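Vodport-Users mailing list archive
List: Maintenance and Cell Setup
Subject: Re: Right hand cable routing and table recalibration, Llanos cell
Date: Jun 24, 2024
From: Cell Maintenance, Llanos site
To: Maintenance and Cell Setup list

Dear colleagues,

Thank you to everyone who replied to the April notice. The present message answers the questions raised by the Rakov site and sets out the procedure now in force for the two-handed tabletop cell at Llanos. The earlier message is quoted first for the convenience of members who joined the list after it was sent.

> From: Cell Maintenance, Rakov site
> Subject: Right hand cable routing and table recalibration
>
> Dear colleagues,
>
> We are preparing to bring our cell back into service after replacing the right hand and would be grateful for guidance on three matters.
>
> First, the cable between the wrist and the forearm. On our old hand it was tied flat against the arm. The replacement came with a longer cable, and our technicians differ on whether the extra length should be tied down or left free.
>
> Second, the interval for checking the palm screws. The Gumico service sheet gives 400 hours of operation, but we found one screw turning freely well before that.
>
> Third, the tabletop. We have a glossy surface and have had trouble with the height calibration under the ceiling lights. Has any other site met this, and was the surface changed as a result?
>
> With thanks,
> Rakov site

We take the three matters in the order given.

1. Cable. The extra length should be left free in a single open loop over the arm. Our cell was first set up with the cable tied flat, and at full wrist rotation the connector was pulled sideways. After the second connector failure we removed the ties nearest the wrist. The loop must stay above the arm through the whole range of motion. Before each shift, the operator drives the wrist slowly to both limits and watches the loop. If it touches the fingers or drops below the arm, the cell is not to be released for use. A cable that shows whitening or a flat spot is replaced the same day.

2. Palm screws. We do not wait for 400 hours. Our log has the right hand at 2,899 hours, and over that time the screws have loosened most often in the period just after a hand has been removed and refitted. The rule at Llanos is now a check at 30 hours after any refit and at the service sheet interval after that. The arm is parked, power to the hand is switched off, and the screws are tested with the small torque driver kept in the cell drawer. A screw that moves is taken out, cleaned and refitted. It is not simply tightened in place.

3. Tabletop. We kept the glossy surface. The reflections from the lights did affect our height readings, and the remedy was to calibrate with the lights at the same setting used in operation. Sites that dim the lights for calibration and raise them again afterward should expect an error. Wipe the table with a dry cloth before starting, and repeat the calibration whenever a light has been replaced.

Once these steps are complete, we run a short acceptance test with light household objects before the cell is handed back. The set includes a plate, a mug and small striped pumpkins. The right hand takes a pumpkin in a full grip and carries it to the plate, while the left hand stays low with its fingers curled. The operator watches the cable loop during the carry and listens for any clicking at the wrist.
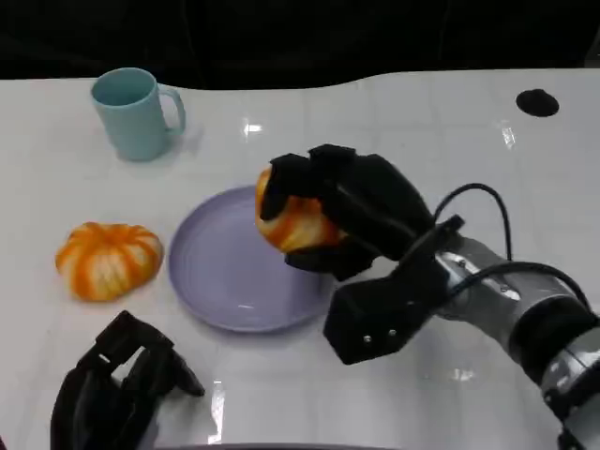 Rakov asks whether the left hand should be powered during this test, and adds that their own practice has been to switch it off so that only one side is being judged at a time. Our answer is that both hands should be powered. A fault in the shared supply will not show if one side is off, and we lost most of a shift in April to exactly that fault. The left hand is given a hold command and is otherwise left alone. It is tested on its own afterward, with the same objects.

If the acceptance test fails, the operator records the joint positions, parks both arms and informs the maintenance desk. The test is not to be repeated until the cause has been entered in the log. Please do not adjust grip force in order to obtain a pass. Grip force is set in the Vodport configuration file and may be changed only by the maintenance desk at each site.

Sites are asked to make the following entries after each refit:

Hand serial number and hours at removal
Condition of the cable and connector
Result of the palm screw check
Light setting during calibration
Result of the acceptance test, right and left

The revised checklist has been placed in the shared Vodport folder under Cell Setup and replaces the version sent in April. Printed copies of the older version should be removed from the cells. Corrections may be sent to this list.

Respectfully,
Cell Maintenance
Llanos site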